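Dental Outreach Coordinator (part-time, permanent)

Erkden Community Dental Practice

We are looking for someone friendly, organised and not easily put off to help us bring dental care to people who have gone without it for far too long. If you have spent years on a reception desk, or in a care home, or running a school office, and have never once thought of yourself as somebody who works in dentistry, please do read on, as you may well be the person we have in mind.

A little about us

Erkden is a small practice with two surgeries upstairs, one on the ground floor, and a waiting room that was a greengrocer's until the owners retired. We see NHS patients of every age, and we have always had a soft spot for the ones who find it hardest to get through our door: people who are housebound, families who have moved three times in a year, and older residents who were frightened by a dentist as children and have quietly put up with sore gums ever since.

A few years ago our principal dentist, Trevor Beaulieu, began taking a bag of mirrors and a head torch out to the day centre at Watitz one afternoon a month. He meant to do a few check-ups and have a cup of tea. Word got round (the biscuits may have helped) and the visits have grown into a proper outreach service, which now goes to two day centres, a hostel, four care homes and the Kostiuk Family Centre. Last year the team saw 165 people who had no regular dentist, and a good many of them have since joined our list.

All of this has been arranged, up to now, by whichever of us had a spare half hour and a working biro. We have been very lucky to get away with it for so long, and the service deserves better. So do the people who ring up wanting to know when we are next coming.

What you would be doing

You would look after the outreach diary from start to finish. That means agreeing dates with the places we visit, making sure consent forms and medical histories reach us in good time, packing the kit list with the dental nurse, and going along on most visits to welcome people and keep things running calmly. Quite a lot of the job is simply talking to people. Some will want to tell you about every tooth they have ever lost, and we hope you would enjoy that as much as we do.

After a visit, you would book follow-up appointments at the practice and help sort out transport where it is needed. You would also chase up those who didn't come, kindly and more than once. A missed appointment is very often a bus that didn't turn up or a letter that went to an old address, and a phone call can put it right.

You would spend some of your week on the Foso scheme too, our toothbrushing project for under-fives. We take brushes, paste and a very large set of plastic teeth into nurseries and playgroups, and we talk with parents about sugar, bottles and first check-ups without making anybody feel told off. You don't need to know any of this beforehand, and our oral health nurse will teach you everything.

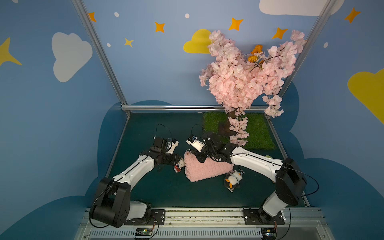 Who we are hoping to meet

We would love to hear from people who are at ease with strangers of all sorts, who write things down, and who can keep a cheerful head when a care home rings at 8.30 to say the lift is out. You should be comfortable with email and a simple spreadsheet. A full driving licence would be a great help, though if you don't drive please apply anyway and we will talk it through.

Dental experience is welcome and certainly not needed. A second language would be very useful to us, as would any time spent working alongside people with dementia or learning disabilities. If you have been a carer at home, paid or unpaid, that counts as experience here and we hope you will tell us about it.

Because you would be meeting children and vulnerable adults, the post is subject to an enhanced DBS check, which we will arrange and pay for. We will also ask for two references.

Hours, pay and the practical side

The post is for 20 hours a week, spread over four days. Visits mostly take place between 9.30 and 3, so the hours tend to suit people with children at school, and we are happy to talk about how the rest of the time is arranged. Now and then there is an early evening session at the hostel, and you would have the time back.

Pay is in line with our reception team and depends on experience – do ring and ask, we won't be coy about it. You would have paid holiday, a workplace pension, a uniform, and mileage at 40p a mile if you use your own car. Dental care at the practice is free for all staff. There is parking behind the building for the first three people to arrive, and after that it is the side streets, I'm afraid.

How to apply

Please send us a CV and a letter, by email or by post, or drop them in at the desk. The letter matters more to us than the CV. Tell us about a time you helped somebody who was worried, and what you said to them. A page is plenty.

If forms and letters are not your strong point, you can ring the practice and ask for a chat with Trevor instead. He is usually free after 4.30, once the last patient has gone, and he will take notes while you talk and treat them just as he would a written application.

We plan to hold interviews early in September, here at the practice, and we will let you have the questions beforehand. Anyone we invite is welcome to come on a visit to Watitz first, to see how an afternoon goes and meet some of the regulars. We will reply to everyone who applies.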